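工单 1516：Graltico 排版插件导出 PDF 后，中文脚注编号全部变成方框

状态：已解决，观察中
提交人：Ama Addo
处理人：Aiguo Liang
登记日期：2024年2月4日

## 用户的原始描述

各位好，又来麻烦你们了，先谢谢大家！我在做 Ciltine 的那本中文读者手册，正文早就排完了，前天校对也回来了，本来以为导出一下就能交给印厂。结果导出的 PDF 里，脚注编号①②③一律是空心方框，正文里的和页脚的都一样。编辑界面里看着完全正常，打印预览也正常，偏偏导出以后就不对。我重启过电脑，也把脚注删掉重新插过，还换了同事的机器，都没有用。整本书有大概700条脚注，真的不敢一条一条去改，所以赶紧来求救。

附件：手册第三章（源文件和导出的 PDF 各一份）。

## 处理记录

**第一次回复**

Ama 你好，别着急，也千万先不要手动改编号，改了以后交叉引用会断，到时候更难收拾。附件我收到了，也在自己这边试着导出了一遍，方框确实能重现，这对排查来说是好消息。麻烦你再帮我看三件事：

1. 插件的“关于”窗口里写的版本号；
2. 导出设置里“字体嵌入”选的是“全部”还是“仅子集”；
3. 脚注编号样式用的字体名称，请直接从样式面板里复制过来，不要凭印象写，有些字体的中文名和英文名差得挺远的。

**用户回复**

版本是 8，嵌入选的是“仅子集”，编号样式的字体叫 Thygesen Song。这个字体是设计公司 Hollalwood 给我们的，正文也用它，正文倒是一个字都没坏。

**第二次回复**

谢谢，信息很全！我先把这一章拆开来看了。正文的汉字都在，标点也在，坏掉的只有带圈数字。于是我新建了一个空白文档，只输入“①②③”三个字符，字体设成 Thygesen Song，导出，还是方框。再换成系统自带的宋体，导出，正常。到这一步基本可以排除脚注功能本身的问题，毛病出在字体和导出这一段。

接着我用字体查看工具打开了这个字体，发现里面根本没有带圈数字的字形。那编辑界面里为什么能看见呢？因为界面会悄悄借用系统里别的字体来顶替缺字，预览走的也是同一条路，导出的时候却只认样式里写明的那一个字体，找不到就画一个方框。说起来有点绕，您可以理解成屏幕上有人帮忙垫了一下，到了 PDF 里就没人垫了。

我把“仅子集”改成“全部”也试了一遍，结果一样，所以这个选项您保持原样就好，文件还能小一些。 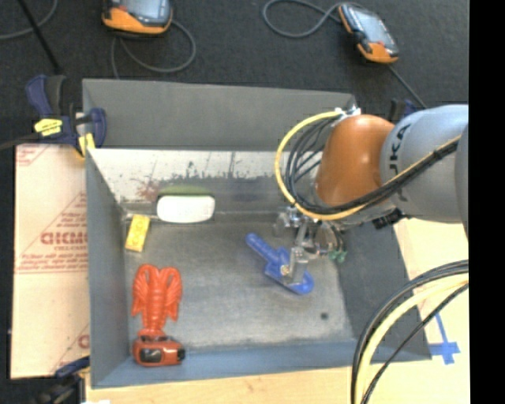

**Aiguo Liang**
*桌面排版组 · 二线技术支持*

第三次回复。下面是我在您的第三章上试成功的做法，您先在副本上照着做一遍，满意了再动正式文件：

- 打开样式面板，找到“脚注编号（正文）”和“脚注编号（页脚）”，两个都要改，漏掉一个就会只好一半。
- 点“复合字体”，新建一组，基础字体仍选 Thygesen Song。
- 在“符号与编号”一栏里选系统宋体，大小填 100%，基线先不要动。
- 保存这组设置，把它套用到上面两个样式。
- 关闭文档，重新打开，再导出。重新打开这一步请不要省，插件会缓存旧的字体表，我第一次就是偷懒没关，白白多折腾了好一阵子。

另外要提醒一句，超过⑳的编号，系统宋体也未必都有。第三章里最大的编号是⑱，所以暂时看不出来。如果别的章节编号更大，建议改成每页重新编号，或者干脆换成方括号加数字，读者看着也清楚。

**用户回复**

成功了成功了！第三章全部正常，我自己翻了一遍，又请 Kumiko Imai 帮忙对照源稿翻了一遍，一个方框都没有。第五章果然像您说的，编号到了㉓，后面几个还是坏的。我跟编辑 Cyrill Zwahlen 商量过，全书统一改成每页重新编号，他没有意见，还说这样其实更好查。

有一个小地方想再问问：现在编号比旁边的汉字好像高了一点点，是我眼花吗？

**第四次回复**

不是眼花，两种字体的基线本来就不一样高。在复合字体里把“符号与编号”的基线往下调一点就行，从 -2% 开始试，我这边看 -3% 最顺眼，不过这个跟正文字号有关系，您还是放大以后自己比一比。调好以后记得把这组复合字体导出保存，下一本书可以直接载入，省得从头再来。

**Sadia Bajwa（插件维护）补充**

看完整个记录了，多谢两位写得这么细。导出时遇到缺字却没有任何提示，这一点我们确实做得不好，已经单独记为改进项，打算在导出前弹出缺字列表，标明页码和字体。在那之前，可以用“工具 → 字体检查 → 缺失字形”手动查一遍，长文档会慢一些，请耐心等进度条走完，中途不要切换文档。

## 遗留事项

- Ama 全书重新编号以后再导出一次，重点看目录页和附录，附录的脚注用的是另一套样式，也要套用新的复合字体。
- Aiguo 把上面的步骤整理进知识库，标题里写上“方框”两个字，方便大家搜索。
- 向 Hollalwood 询问 Thygesen Song 有没有补齐符号的新版本，目前还没有收到答复，收到以后贴在这张工单下面。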